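Notebook, Mirnbridge workshop, bench 2
Wednesday, October
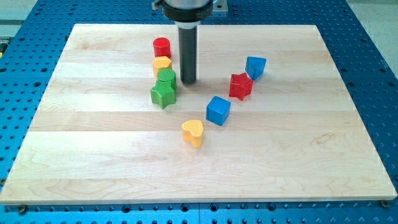
Maple board on the perforated table, with blocks from the Sisay set.

Board: glued up from pale maple offcuts, planks running the long way. Planed both faces, sanded to 120, then 180. Final thickness 30 mm at the front edge, 33 mm before planing. Some variation in color from plank to plank. Small knots left in, all tight. No filler used.

Flatness checked with the long straightedge, corner to corner both ways. No light under it on one diagonal, slight gap on the other near the middle. Ibsa Chala wants it rechecked after the heating has been on for a week. I agree. If the gap grows, skim the top face and leave the underside alone.

Blocks: finish comparison, job 1118. The red cylinder has a gloss surface. The green cylinder still shows texture and needs another look under the side lamp before we decide on a recoat. Yellow hexagonal prism: check that the facets are the same width, since the old jig cut one side heavy. Set the stop again before the next batch.

Niltitik sent the new water-based clear. Data sheet gives recoat time but no figure for full cure. Adanech Tufa to call them. Until then, no stacking of coated blocks and no paper between them.

To do:
Wax the underside of the board, one thin coat.
Cut 13 more hex blanks from the Zomik stock, grain along the length.
Replace the 180 discs, down to the last sleeve.
Label the scrap bin. Maple and beech got mixed again and the beech went into the wrong glue-up on Monday's offcut tray.

Calipers are back from Adanech, zero checked, fine.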